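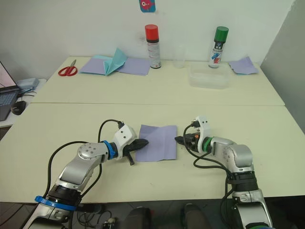

The paper workshop at Lunde opened its doors on 19th March, and I went along with Elsa Viklund, who had booked us both in before asking whether I was free. It is a bus ride of 46 minutes from Fokthorpe and then a short walk past the sports ground. The cutting and folding room is the second one you come to, on the left after the coat pegs. It is plainer than I had expected: white walls, white tables pushed up against one another, a light grey partition on the right. A sheet of lavender paper lay on the nearer table with a few creases in it, and there was another on the table behind, next to a pair of scissors with red handles.

Holger Lundgren did the introductions. He has run Lunde for 17 years and still does most of the ordering himself. The paper comes from a supplier called Rekari in packs of 600 sheets, and the lavender is what they use for practice work, mainly on account of the price. He said visitors always ask for the darker colours. Those are kept for the courses, where people pay for their materials.

We were shown three folds. The first was a plain half fold, done slowly, with the corners brought together before any pressure goes on the middle. The second was a gate fold, which I have never been able to get even. Holger's advice was to mark the centre lightly with a fingernail at the top and bottom edges and leave the rest alone. The third was a small envelope without glue. Elsa's closed properly. Mine sprang open when I put it down — I had gone against the grain, which you can feel if you bend the sheet gently both ways before starting.

Cutting came after that. I learned that I have been holding scissors wrongly for most of my life, or at least moving the wrong hand. You keep the scissors still and feed the paper into them, and for long cuts you don't close the blades completely until the end. It worked well enough on straight lines. Curves will need more practice.

The store is across the corridor and is worth asking to see. Borghild Fjeld looks after it and has a card index with 2554 entries, one for each kind of paper that has come through the building, with a corner of the sheet stuck to each card. She let us look through a drawer of greys and blues. I could have stayed there for the whole visit, but the next group was waiting.

Some practical notes. Entry is free and so is the practice paper. The café is a hatch with tea, coffee and cinnamon buns, and the buns had gone by the time we got there. There is a ramp at the side door but the corridor is narrow. Parking is for staff only. Tall people may find the tables low after an hour — there are stools if you ask.

Courses are booked through Civisum, and the next beginners' one with a free place is in November. Elsa has put her name down. I am waiting to hear about my shifts, and in the meantime I have a pack of cheap paper at home and an envelope that still won't stay shut.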